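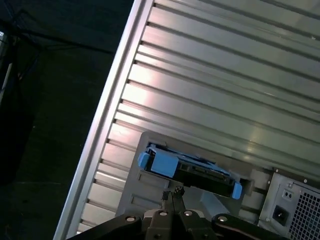
Figure 1. The drive bay of the silver tower. The blue carrier with the dark drive is only partly seated in the gray bracket.

Giving Old Desktop Computers a Second Use: Storage Replacement and Reassembly
Project report, Hardware Maintenance course

Group members: Dong-geon Ji, Pilar Alarcón, Fatos Vukadinović
Supervisor: Suryani Teoh

1. Introduction

In our school there is a storage room on the ground floor where old computers are kept after the classrooms receive new ones. Many of these computers still work, but their drives were removed before storage, so they cannot be used by anybody. Our project started in September with the question whether a small group of students can bring some of them back to use with a small budget and normal tools.

We received 27 desktop computers of different age and size. The goal was to have at least 18 of them ready for the homework room of the Hulladance youth center, which had asked our school for help. Our group was responsible for the drives and the reassembly. Another group worked on the software, and their results are in a separate report.

This report explains how we worked with the drive bays, which problems we met, and what we would recommend to the next students.

2. The computers

The computers came from several purchases and they do not look alike. For this report we divided them in three types, and we use the names which the school has in its inventory list.

The Ivton computers are the smallest. They have a simple metal cage inside, and the drive is fixed with four screws. The Skaretti computers are middle size and have a sliding tray with a metal spring. The third type has no name in the inventory, so we call it simply the silver tower. It is a large case with ribs on the face, and the drive goes in a plastic carrier which is put into a bracket (Figure 1).

At the beginning we thought that the silver tower would be the easiest, because no screwdriver is necessary for the drive. In practice it took us more time than the Ivton, and for this reason it receives the longest part of the report.

3. Method

We worked in pairs, and the third person wrote the notes. For every computer we followed the same order:

First we disconnected the power cable and all other cables. Then we opened the case and removed the dust with a soft brush. After this we checked the bay, the carrier or cage, and the two cables for the drive. We installed the drive, connected it, and started the computer with the case still open to see if the drive was recognized in the setup menu. At the end we closed the case and put a paper label on it with the number and the date.

The drives were bought used from Karagiannis, a repair shop near the school. Mr. Angelovski from the shop (Haris Angelovski) tested each drive before he sold it to us and gave us a printed sheet with the result. One drive was exchanged later without cost.

4. The carrier in the silver tower

The carrier is made of blue plastic and has a light-blue tab on each end. The tab on the left is thicker, with a small knob, and we used it as the grip. The drive lies between the two tabs. When we had placed a drive in the carrier, we put the carrier into the opening of the bracket and pressed on both ends until we heard a click.

The most common mistake was to press only on the side of the grip. Then this side goes down, but the other side stays higher, and there remains a thin gap between the carrier and the bracket. The gap is not easy to notice if the light comes from behind you. In our first week Fatos closed two cases like this. When the computers were carried to the next table, the drives moved and the cable became loose, and the setup menu showed no drive. We opened both again and lost most of an afternoon.

After this we made a rule which is written also on our check sheet: before the cables are connected, the person who did not install the drive must put a finger along the upper edge of the carrier. If the edge is tilted, the carrier comes out and goes in again.

A second difficulty was that the plastic of old carriers can be dry and hard. Pilar broke one tab when she tried to bend it open over a drive. We learned to put in first one side of the drive, and then to bend the other side only a little. We had no spare carriers, therefore the computer with the broken tab received its carrier from a tower with a defective main board.

We also want to mention the power supply. It is mounted in the same case and its socket is easy to reach, so it is tempting to leave the cable in while you work on the drive. Ms. Teoh did not permit this, and she checked the cables herself before each session.

5. Results

At the end of the project, 18 computers started correctly and recognized their drives. The other computers had problems which we could not solve: defective main boards, missing memory, or power supplies which made a smell. We did not open any power supply, and those computers were given to the recycling company together with the broken parts.

The Ivton type was the fastest to finish. We needed 30 minutes for one computer when we knew the steps. The silver tower took longer in the beginning, but after we introduced the finger check we did not have to open any of these cases a second time.

6. Problems and discussion

Our plan for the time was too optimistic. We had calculated only the work with the drives and forgot the cleaning. In some cases the dust was so thick that we had to brush outside in the yard, and when it rained we had to wait.

The notes were also a weak point. In the first sessions each person wrote in a different way, and later we could not understand if "drive ok" meant that the drive was installed or that it was tested. Dong-geon made a form with fixed fields, and we copied the old notes into it as well as we could. Three computers had to be tested again.

7. Recommendations

For students who will continue this project, we recommend the following:

Look for spare carriers before the work begins.
Use one form for all notes from the first session.
Test every computer again after it was moved.
Keep the small screws of each type in a separate cup with a label.

8. Thanks

We thank Ms. Teoh for her patience and for the keys to the storage room, and Mr. Angelovski for the drives and for his advice about the old plastic. The completed check sheets are in the folder of our group in the hardware laboratory.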